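Norbert Dobos is hanging up the headset after 9 seasons calling Ospina State football on the radio. I have yelled at that man through a dashboard more than I've yelled at any relative. 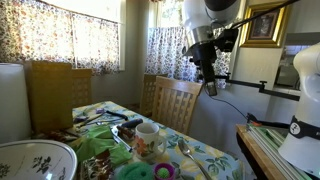

He once called a 70-yard touchdown for the wrong team and let us celebrate through the whole commercial break. My kitchen took it hard. I've still got the lemon tablecloth on, yellow lemons, green leaves, as cheerful as I was for those three minutes.
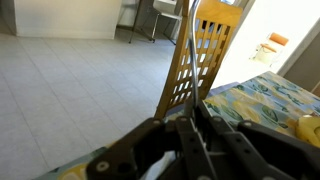 Road Games

The Trasis trip was his masterpiece. Announced crowd of 2,297, and Norbert read out what they were eating. We lost by 30. I now know a lot about their nachos.
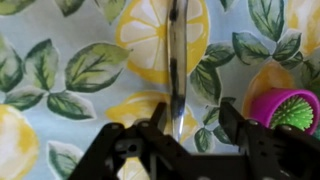
He says he'll sit in section 213 with the rest of us in September. I give him one quarter before he starts narrating. Our offensive line could use a kind word, it holds up like that long silver blade, nice and shiny and already leaning to one side.

Anyway, thanks Norbert. It was second down, by the way. You said third.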